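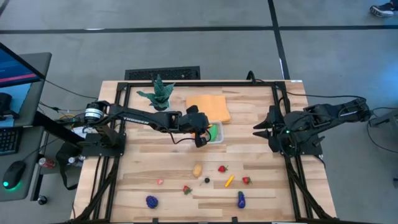 Werkstattbuch, Juni, nach dem Besuch bei Wastis

Bin um 7 los und war trotzdem fast zu spät, die Einfahrt in Witden ist immer noch gesperrt. Drinnen dann gleich Kaffee und ab an den Zweiarm-Tisch - auf den hatte ich mich am meisten gefreut! Aufgabe der Vorführung: Spielzeugessen in den durchsichtigen Behälter räumen, Erdbeeren, Aubergine, das ganze Sortiment.

Laut Aushang haben die im Projekt Quintanilla bisher 1.134 Durchläufe gesammelt, bis Herbst sollen es 2.967 sein. Ich hab gefragt, wie lange eine Schicht am Tisch dauert: 45 Minuten, dann wird gewechselt (machen wir bei Tunby viel zu selten, bitte mal drüber reden).

Was ich mir für uns notiert hab: Die Kirsche ist als Prüfstück gemein, rund und glatt und dann noch der dünne Stiel. Sowas brauchen wir auch. Und den Tisch würde ich matt nehmen, die Platte spiegelt schon ordentlich. 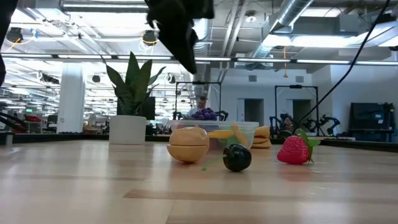
Tisch bei Wastis, vorn Kirsche und Erdbeere, hinten weitere Arme an ihren Gestellen

Noch offen: Kabelführung am Handgelenk. Bei denen hängt da eine Schlaufe durch, bei uns ist es straff verlegt - wer von euch hat das damals so entschieden und warum? Ich würd's gern mal mit mehr Spiel probieren. Greiferfinger nachbestellen nicht vergessen, Liste liegt auf meinem Platz.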